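Notas do orador - "O armário das sobras"
Por Abelardo Sotelo, maio
Leitura: 1 min

Abrir sem slides. Perguntar quem guarda em casa um cabo que já não serve em nada. Esperar pelas mãos. Levantar a minha.

O arquivo da Maglaya: 345 caixas, 9 com etiqueta. Pausa. A etiqueta de uma delas diz "vários".

Contar a história da Ga-eun Gil e do inventário de segunda-feira. Não imitar a voz dela - da última vez estava na sala.

Regra dos 40 minutos: se a procura demora mais, a coisa não está guardada, está perdida com renda paga. Beber água.

Se sobrar tempo, a objeção do Yhon Condori: e se um dia fizer falta? 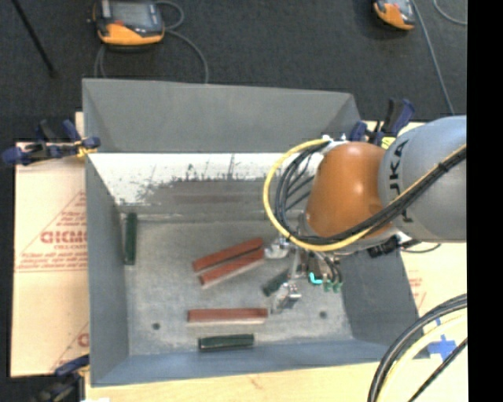

Responder que o dia ainda não veio e passar às perguntas.

Recentes
- Maribel Espinoza: Etiquetar é mentir devagar
- Skuvska, a mudança em 100 caixas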